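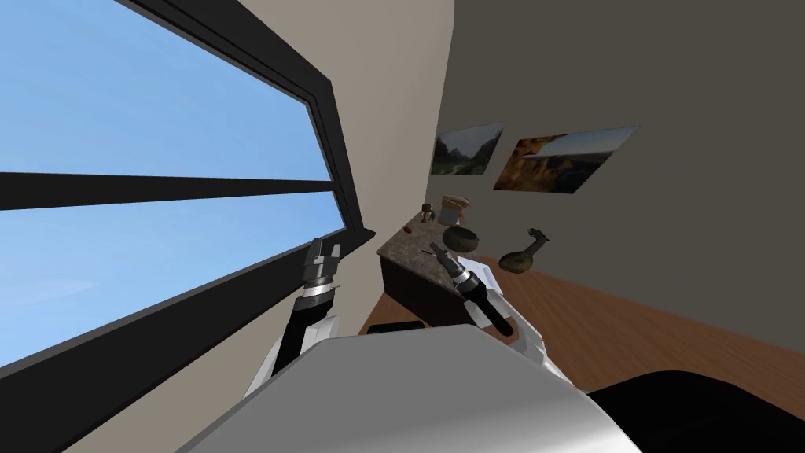 Theano Kalogeropoulos told me to ask on this site before I signed anything, so I'm asking. She thinks window film would do most of what I want and that new glass is a waste of money on a house I may not keep.

Baltasar Cifuentes
Posted 01/03/2021

Big window heats up the living room. Film, shade or new glass?

We have one large window that faces west. By late afternoon the room gets up to 88 degrees, and the worst month is September, when the sun is low enough to come in under the eave. The air conditioner runs the whole time and doesn't catch up until after dark. Mornings are fine.

I got a quote from Benítez for $3000 to swap the glass for low-e double pane. The window is already double pane but it's old and has no coating that I know of. The salesman was pleasant but he couldn't tell me how much cooler the room would be.

What I want to know:

Does film make any real difference, or is it mostly for glare?
Will it crack the glass? I've read that it can with double pane.
Is a plain roller shade good enough?

I don't want to make the room dark. We sit in there to read. I can do basic work myself but I have never put up film.
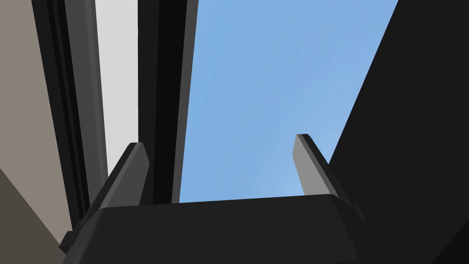 I should add that the curtains we have now are thin white cotton and they get hot to the touch. When they're closed the room is dimmer but I can't say it's any cooler. I also tried taping foil-faced foam board over the lower half for a week. It helped a lot, but my wife wants it gone and I don't blame her.

We're in Prirulbridge if climate matters. Dry summers, mild winters, hardly any frost.

Getsemaní Villaseñor

I put film on a west window four years ago and would do it again. It does cut heat, but you have to buy the right kind. The cheap tinted stuff soaks up the heat and warms the glass, and that is the kind that gets people into trouble with double pane. Look for the solar heat gain number on the box. Lower is better. Then look at visible light, where higher is better for you if you want to read in there.

Before you buy, call whoever made the window and ask whether film voids the warranty. If the window is old there may not be a warranty left, but ask if the glass is tempered while you're on the phone. Tempered glass handles the heat much better.

I used Unlow, which came on a roll 44 inches wide. If your panes are wider than your roll you will have a seam, so measure first. This is how I did it:

1. Clean the glass with water and a drop of dish soap. Scrape off any paint specks with a new razor blade, keeping the glass wet. Do the corners with a cotton swab. Any grit left behind will show up as a bump.

2. Cut the film an inch bigger than the pane on every side. Put a towel on the floor under the window, because a lot of water comes off.

3. Spray the glass until it runs. Get someone to help peel the liner, and spray the sticky side while they peel. Do it out of direct sun. Morning would suit you.

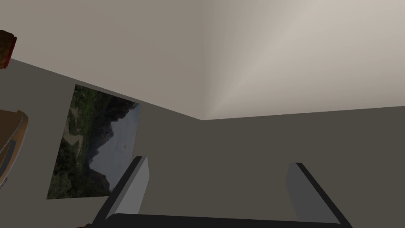

4. Lay the film on the wet glass and slide it until it's straight. Spray the outside of it too, so the squeegee glides.

5. Squeegee from the middle out. Go gently the first time and harder the second.

6. Trim the edges and leave a hair's gap along the frame. Don't run it up under the gasket.

7. Leave it alone for a couple of weeks. It will look cloudy with small water pockets. Those dry out. Air bubbles don't, so chase those out on day one.

Mine took 2 hours for a window with an upper and lower pane. In the late afternoon the room now stays roughly five degrees cooler than before. The view has a slight gray cast that I stopped noticing.

Unai Garrido

just get a shade

Iñaki Gallardo

Your foam board test already gave you the answer about where the heat comes in. The best place to stop sun is outside the glass. Once it gets through, a shade or curtain only sends part of it back, and the rest stays in the room with you. White curtains getting hot is exactly that.

If you own the place, look at an exterior roll-down screen. I have a Wamard one with a hand crank. You can see out through it and it goes up in winter when you want the sun. It does rattle in wind, and you'll need something solid to screw the brackets to. Check that before ordering.

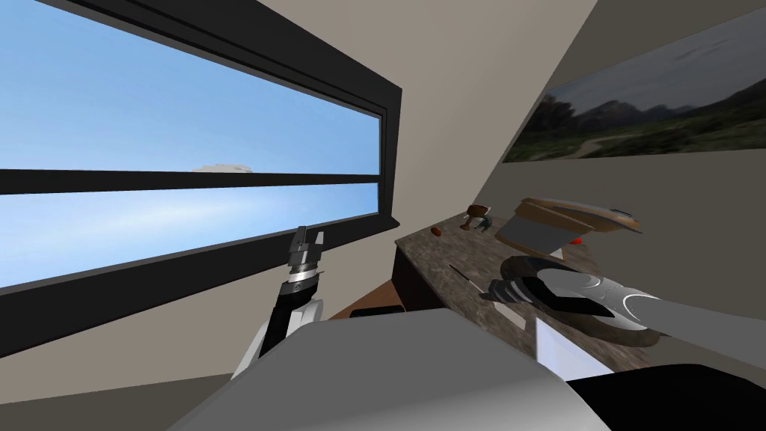

Large window in a black frame, landscape picture on the next wall.

If an exterior screen isn't allowed or you hate the look, do the film and add a light-colored cellular shade inside for the worst hours. I'd leave the glass replacement until a seal fails or you are redoing the window anyway. Ask Benítez for the heat gain number on the new glass in writing, and compare it with the one on the film box.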